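# The Register at Rovutbridge

The Office of Minor Articles at Rovutbridge receives, in an ordinary year, 200 objects for which no claimant can be named. Each is laid on the white table, entered in the register, and retained for 40 days. The procedure was set down by the first Registrar, Ebise Woldemariam, and has been amended once.

Entry 59 was opened on a Thursday in June. It concerned a sheet of translucent material, pink in some lights and red in others, delivered from Drernudby in an envelope without a letter. The Deputy Registrar, Tsegereda Yilma, wrote "sheet, thin" in the first column and left the second column, headed Purpose, blank.

Under Article 4 the second column may not be left blank overnight.

The Registrar, Nasrin Shojaei, was accordingly informed. She directed that the sheet be placed flat at the center of the table, that the table be otherwise kept clear of papers, and that the views of the staff be taken in order of seniority. Abenezer Tilahun held that it was a window for a very small house. Xinyi Shi held that it was a page, and that the writing had been taken out of it with some care. Both views were recorded.

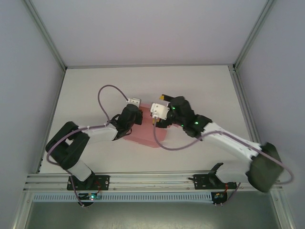
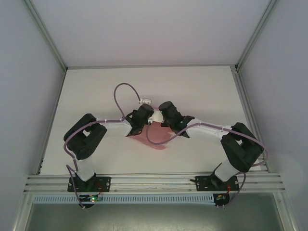

*Plates to Entry 59. The sheet appears in the first plate, on the white table.*

The sender was at length traced to the firm of Miettinen, whose reply ran to a single paragraph. The firm confirmed that the article had passed through its hands. It regretted that it could not state a purpose, none having been supplied by the previous holder, and it wished the Office well in its inquiries — a courtesy the Registrar had seldom met with in correspondence of this kind.

Yilma remained at her desk until the evening bell. The light from the corridor had reached the table by then, and a patch of color lay beside the sheet, paler than the sheet itself and slightly larger. She moved her hand into it and out again. She then took up the register and completed the second column in ink.

The entry reads: "To be looked through."

It was countersigned the next morning without remark. On the expiry of the term the sheet was transferred to the permanent store at Rorkurum, where it may be viewed on written application to the Registrar.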